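4.2. Le gag de fond et la mémoire des spectateurs

Venons-en au résultat qui nous a le plus réjouis. Dans les séries d'animation au long cours, on étudie volontiers l'intrigue, les dialogues ou l'évolution des personnages ; on s'arrête beaucoup moins sur ce qui se passe derrière eux. Or le gag de fond (enseigne détournée, affiche absurde, passant qui revient d'une saison à l'autre) constitue un matériau d'une richesse formidable, et Flolel, sitcom animée située dans la ville imaginaire de Getberg, en offre un répertoire presque inépuisable.

Notre corpus comprend 62 épisodes, répartis sur les sept premières saisons. Chaque épisode a été visionné deux fois, la seconde sans le son, afin que les répliques ne détournent pas l'attention du décor. Nous avons retenu comme gag de fond tout élément comique qu'aucun personnage ne commente et dont la suppression laisserait l'intrigue intacte. Les génériques ont été écartés : leurs variations obéissent à une logique propre, que nous abordons en section 5.

L'épicerie Sönmez est à cet égard un cas merveilleux. Introduite comme simple façade au deuxième épisode, elle change de slogan à presque chaque apparition, et ces slogans finissent par composer un récit parallèle : faillite, réouverture, querelle avec le garage Priven installé en face. Rien de tout cela n'est jamais dit. Le spectateur assidu reconstitue l'affaire seul, parfois d'une saison à l'autre, et l'on mesure le plaisir que procure cette reconstitution à la vivacité des échanges qu'elle suscite encore entre amateurs.

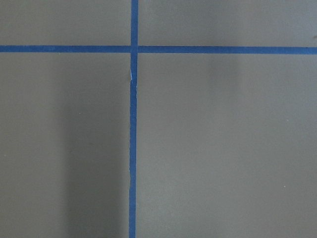 Figure 3. Surface mate gris taupe et bandes de ruban adhésif bleu croisées.

Pourquoi le gag de fond survit-il mieux à la rediffusion que la réplique comique ?

Il gagne à être revu. La réplique livre l'essentiel de son effet à la première écoute, tandis que le détail de décor reste souvent inaperçu jusqu'au troisième ou quatrième visionnage, et garde donc sa fraîcheur bien plus longtemps.

Les entretiens vont dans le même sens. Parmi les 40 spectateurs interrogés, 20 ont cité spontanément un slogan de l'épicerie avant toute réplique du personnage principal - une proportion que nous n'avions pas osé espérer ! Plusieurs situaient même correctement la saison concernée, alors qu'ils hésitaient sur l'intrigue de l'épisode. L'échantillon reste modeste et composé surtout de fidèles de la série ; il faudrait refaire l'exercice auprès d'un public occasionnel.

Reste la question du déclin. Les critiques placent généralement l'âge d'or de Flolel dans ses trois premières saisons. Le décor raconte une autre histoire : c'est à partir de la quatrième que les façades de Getberg commencent à se répondre, et la septième contient les enchaînements les plus élaborés du corpus. La section suivante examine ce décalage à partir des génériques.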